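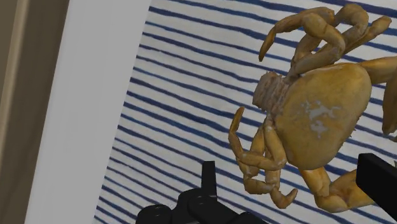
Adaptive Reuse of the Menon Street Cannery and Net Store: A Study of Conservation and New Public Use

Student Project Report
Prepared by Farah Raju
Final-year studio in Architectural Conservation
Submitted Mon 31 October

This site uses cookies to remember your reading preferences. By continuing to browse you agree to their use. Accept / Manage settings

1. Purpose of the Report

This report sets out the findings of a student project on the former cannery and net store on Menon Street, at the southern end of the old harbor. The project examined whether the two buildings can be repaired and opened to the public while keeping the parts that give them their historic value. It was carried out over two terms, beginning in January, and consisted of a measured survey, a review of written records, a condition study, and a design proposal at outline level.

The buildings are referred to throughout as the Cannery and the Net Store. The open ground between them is referred to as the Yard. The full drawing set is bound separately and is cited by sheet title.

2. Background to the Site

The Net Store is the older of the two. It appears on a harbor plan held in the town archive, where it is marked as a single long building with its gable to the water. The Cannery was added on the landward side a generation later and was extended twice. Both extensions can be read in the brickwork of the north wall, where the bond changes and the mortar becomes noticeably harder and grayer.

Canning ended when the deeper berths were built across the channel. The Cannery was then let to a succession of tenants, including a furniture dealer and a printer. The Net Store was used for dry storage and received very little maintenance. This lack of attention has preserved a good deal: the original hoist beam, the upper loading doors, and most of the floorboards remain in place.

The wider quarter has changed more quickly. Housing has been built to the west, and the rail spur that once served the Yard has been lifted, except for a short length set in stone paving beside the Cannery door. That length of rail is considered significant and is retained in the proposal.

3. Statement of Significance

The value of the site lies mainly in the relationship between its parts. Neither building is of high architectural quality when taken alone. Together with the Yard and the quay edge, they show how goods moved from boat to store to rail, and few places along this stretch of coast still show that sequence in full.

Elements considered to be of high significance are the Net Store roof structure, the hoist beam and its ironwork, the quay-facing gable, the rail setting in the Yard, and the tall windows of the original Cannery hall. The first Cannery extension is of moderate significance. The second extension, which has a shallow sheet roof and a raised concrete floor, is of low significance. Its removal was judged acceptable provided that it is recorded first.

The partition walls and suspended ceilings put in by later tenants detract from the Cannery hall, and their removal is recommended under every option studied.

4. Method

The measured survey was carried out by hand, with tapes and a borrowed level, and was checked against a set of drawings prepared when the property last changed hands. The two did not agree at the junction of the Cannery and its first extension. The junction was measured a second time, and the hand survey was adopted.

Drawings were prepared in Vudix. The condition records were kept in a spreadsheet, with each entry tied to a numbered location on the plans. A total of 509 entries was made, covering cracks, open joints, decayed timber, missing slates, and corroded metal. Each entry was given a grade of urgency by the author and reviewed by the studio supervisor.

Access to the roof space of the second extension was refused on safety grounds. Comments on that structure are based on what could be seen from ground level, and should be treated as provisional.

5. Condition

5.1 The Net Store

The roof structure is sound over most of its length. Decay was found at the bearing ends of the two trusses nearest the quay, where slates have slipped and a valley gutter has failed. Repair by cutting back to sound timber and splicing new oak is considered practical. Full replacement of these trusses isn't justified by the evidence.

The walls have been repointed in places with hard cement mortar. The brick faces around these repairs have begun to spall. It is recommended that the cement be raked out by hand and replaced with lime mortar, with a sample panel approved before the main work begins.

5.2 The Cannery

The original hall is in fair condition. The metal window frames are rusted at the sills, but the upper sections are complete and can be repaired in place. The floor is level and drains toward a central channel, now filled with rubble. The channel should be cleared and left visible beneath a walkable cover.

The first extension has a long crack above the service door. Gauges fixed by the previous owner showed no recorded movement, although the log is incomplete and the last pages could not be found. Further monitoring is advised before any new opening is formed in this wall.

5.3 The Yard

The stone paving is uneven and partly covered by asphalt. Trial lifting of the asphalt was not permitted, so the extent of the stone beneath it is unknown. Surface water collects against the Cannery wall and is the likely cause of the damp recorded inside.

6. Options Considered

The first option was repair with minimal change, leaving both buildings as lettable storage. It would be the least costly to build, but would offer no public access and would leave the Net Store upper floor without a use.

The second option was conversion to housing. This was rejected at an early stage. The depth of the Net Store plan would require large new openings in the roof and side walls, and the Cannery hall would have to be divided.

The third option, which was developed further, places a public hall and market in the Cannery, with a reading room and local history collection in the Net Store. The Yard becomes a shared entrance court. This option keeps the main spaces whole and places the heaviest demands on the parts of the site best able to carry them.

7. Design Proposal

Visitors would enter through the Yard, crossing the retained rail at grade. The second Cannery extension would be taken down and replaced by a smaller structure holding toilets, an elevator, and plant. The new structure would stand clear of the old walls and be joined to them by a glazed link. It is drawn with a plain pitched roof, set below the eaves of the hall.

The Cannery hall has been planned for up to 500 people at public events. Escape routes were tested against this figure and found workable, subject to the reopening of a blocked doorway on the east side. On market days the hall would be laid out with movable stalls, stored in the first extension when not in use.

In the Net Store, a new stair would be placed in the bay where the floor has already been cut for a later hoist. No historic joists need to be removed. The upper loading doors would be fixed open behind new glazing, so that the view along the quay is kept. Insulation would be laid above the existing roof boards, which would raise the slate line slightly. The effect on the gable is shown on the sheet titled Quay Elevation, Proposed.

8. Consultation

A display of the draft scheme was held in the Flatora Rooms, and 500 comment cards were printed for visitors and nearby residents. The cards returned were largely in favor of public use. The most common concern was delivery traffic on Menon Street. In response, the service entrance was moved from the Yard to the north side, where the street is wider.

Several former Cannery workers asked that the names painted on the inside of the locker room door be kept. The door is in the first extension and has been added to the schedule of items to be protected during the works.

The Wusent Trust, which owns the adjoining slipway, had no objection to the scheme but asked to be consulted on any work to the quay wall.

9. Limits of the Study

No structural calculations were made. Costs were compared only in broad terms, and no allowance was included for ground contamination, which is possible given the past printing use. The flood risk to the Cannery floor was noted from published maps and needs specialist review.

10. Recommendations

Temporary repairs to the Net Store valley gutter should be made before winter. The slipped slates should be reset at the same time. Monitoring of the crack in the first extension should resume, with new gauges and a dated log.

A full photographic record of the second extension should be made and deposited in the town archive before any application is made to remove it. The asphalt in the Yard should be lifted in a trial area next to the rail, under archaeological supervision. The results may affect the levels shown on the site plan, and the threshold detail at the Cannery door should remain open until they are known.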